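Grelik Tello 3: análisis tras 30 días de uso

Publicado el 14 jul 2022

Grelik renueva su portátil de gama media con el Tello 3, un equipo de formato convencional que mantiene el chasis de la generación anterior y cambia procesador, disipación y controladora de carga. La unidad analizada es la configuración intermedia, con 16 GB de memoria soldada y SSD de 512 GB en ranura M.2 accesible.

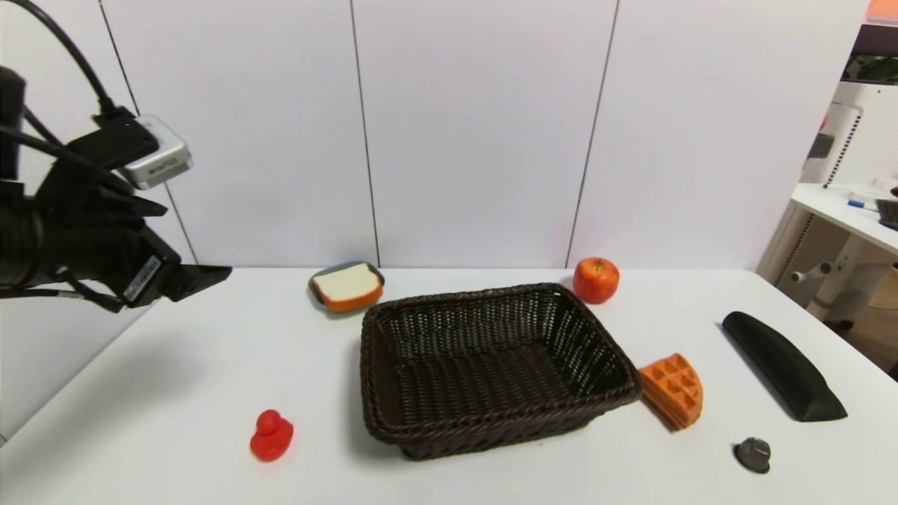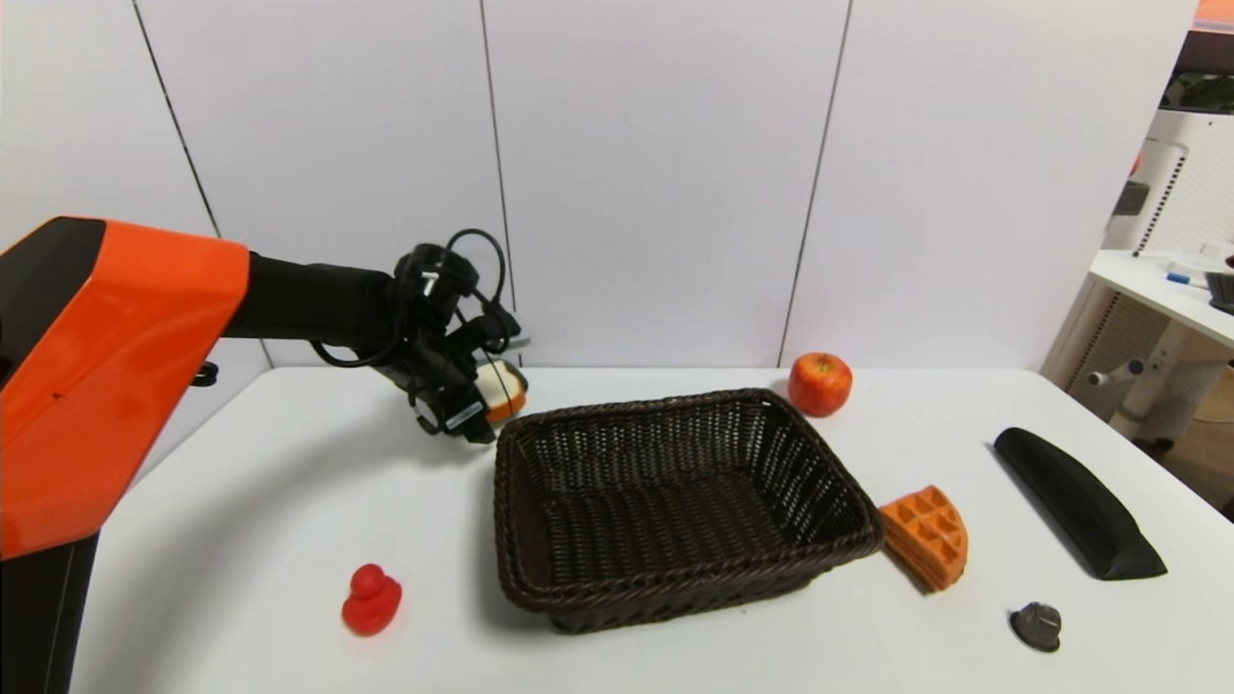
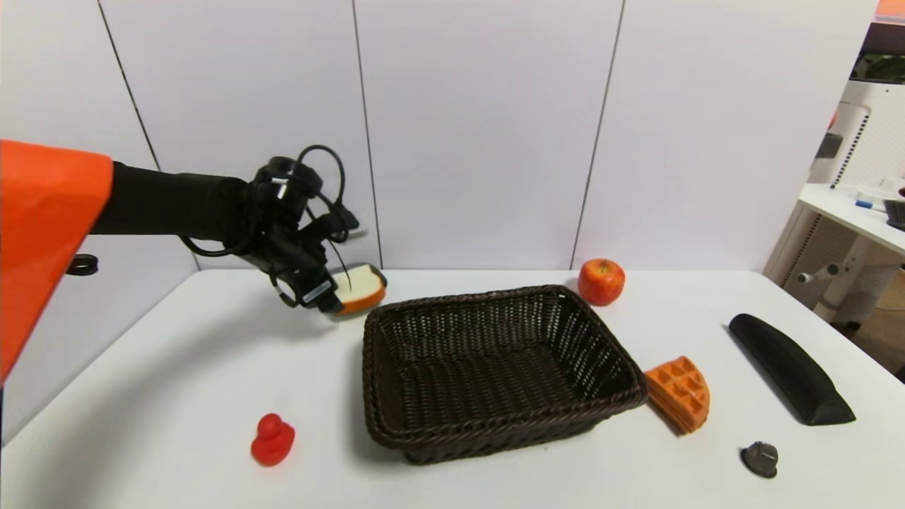
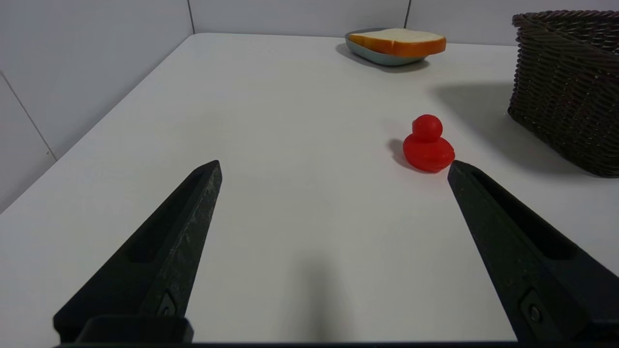
Margareta Furtună discrepa de entrada con la elección de esa configuración: a su juicio, soldar la memoria en un equipo de este precio lo descarta para compilar proyectos grandes, y la única versión recomendable es la de 32 GB. Es una objeción razonable. En nuestro uso, con un contenedor de base de datos, el editor y el navegador abiertos, el sistema recurrió a la memoria de intercambio en tres ocasiones durante el mes de prueba, siempre con una máquina virtual adicional en marcha.

Pantalla

Panel IPS mate con brillo máximo medido de 366 nits en el centro. La uniformidad es correcta salvo en la esquina inferior derecha, algo más oscura. No hay parpadeo perceptible a brillo bajo. El perfil de color de fábrica tira a frío y conviene calibrarlo si se va a trabajar con fotografía.

Teclado y panel táctil

El recorrido de las teclas es corto, con un punto de activación bien definido. La distribución española conserva la tecla Intro de doble altura, pero las flechas verticales van a media altura. El panel táctil registra bien los gestos de tres dedos. El clic mecánico es ruidoso en la mitad superior.

Rendimiento y temperatura

En carga sostenida, el procesador reduce la frecuencia a los pocos minutos y después se estabiliza. El ventilador tiene un tono agudo que se nota en una habitación silenciosa. El perfil «Silencio» de la utilidad Wellon lo corrige a costa de alargar las compilaciones. La misma utilidad permite limitar la carga de la batería, aunque el ajuste se pierde al actualizar el firmware y hay que volver a activarlo.

Conectividad

Dos puertos USB-C, ambos con carga, uno USB-A y salida HDMI. Falta lector de tarjetas. Con la base Skotska, el monitor externo no despertó tras la suspensión hasta instalar la última versión del controlador gráfico.

A favor: SSD sustituible, carga por los dos USB-C, brillo del panel.

En contra: memoria soldada, tono del ventilador, flechas reducidas.

Análisis: Gilberto Agudelo. Mediciones de pantalla: Gladys Nina.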